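Student Work > Environment and Society > Summer Reports

Forks Nobody Asked For: Single-Use Cutlery in Take-Away Food
Saturday, August 9, 2025
By Theano Galanis

1. Introduction

In this report I study a small thing, the fork that comes with take-away food. When I order lunch at my desk or at home I have already forks in the drawer, but the bag comes with one more, and often with two. I wanted to know how many of these forks are used and what happens with the others. My supervisor, Panagiotis Mitsotakis-Vlachou, advised me to keep the question small, so I looked only at forks and left out spoons, knives and napkins.

2. Background

For many years the take-away fork was made of plastic. In the last years many shops changed to wood. Wooden forks are usually cut from thin birch sheets, pressed into form and packed in bags or boxes. They are light and cheap, and customers see them as a natural product.

The change of material has received a lot of attention, but the number of forks has received less. A wooden fork which goes from the bag to the trash without touching food has still used a tree, a machine, a truck and some packaging. Often this packaging is plastic. I found this a bit strange when I started to read about the topic, and it became one of my side questions.

3. Method

I worked with two lunch places near the campus, Tsoukalas and Ploritz. Tsoukalas is a family grill which puts cutlery in every bag. Ploritz sells salads and bowls, and its staff ask the customer at the counter. Both owners let me stand near the door at lunch time and give a short paper form to people who took food away.

The form had three questions: where will you eat, did you get a fork, and will you use it. I collected 50 forms in each place. I also asked the owners how they buy and store the cutlery. Ploritz buys from a wholesaler called Cledano, while Tsoukalas buys wherever the price is good that week. 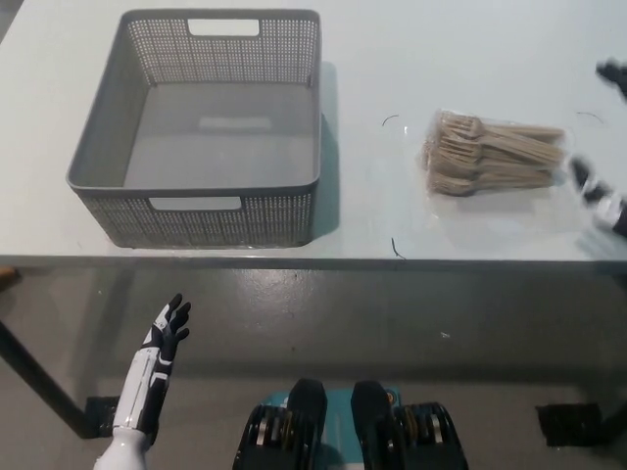
4. Results

4.1 Where people eat

At Tsoukalas most people said they eat at home or at work. In both cases they normally have metal forks near. At Ploritz there were more students who eat outside on the grass, so the need for a fork was more real.

4.2 Who uses the fork

At Tsoukalas only 21 of the 50 persons said they will use the fork from the bag. The others wrote that they put it in a drawer, give it to somebody or throw it away. Some people added comments on the back of the form, which I did not ask for but was happy to read. One woman wrote that she has a full drawer of them and feels too guilty to empty it.

At Ploritz the picture was different. Fewer people took a fork, and nearly all who took one planned to use it. The question at the counter takes a few seconds and the staff told me it does not make the line slower.

4.3 What the owners say

The owner of Tsoukalas was open with me. He said that a customer who gets no fork will call and complain, but a customer who gets a fork too much will say nothing. For him the extra fork is cheap insurance - he knows it is waste, but a bad review costs him more. I think this is a fair point and I had not considered it before the interview.

Opinions on the material were mixed. Some customers like wood, others wrote that they do not like how it feels on the tongue. Two people said they carry their own fork, and one of them showed it to me.

5. Limits of the study

My forms show what people plan to do and not what they did later. Somebody who is standing with warm food in the hand may answer quickly to be polite. I also worked only in summer, when more people eat outside, so in winter the unused part can be bigger. The two shops sell different food, and this makes the comparison weaker than I wanted.

6. Suggestions

I suggest that Tsoukalas tries the question at the counter for one month. For phone orders the person who takes the call can ask the same thing. A note on the menu, for example "Forks on request", would also help regular customers to get used to it. I have given both owners a short version of this report, and Tsoukalas said he will discuss it with his sister, who answers the phone.

Related reports
Paper Cups and Their Lids in the Campus Cafeteria
The Lirkon Bottle Return: Why Students Stopped Using It
Shopping Bags in Two Neighborhood Markets
Food Left on Trays: A Lunch Time Study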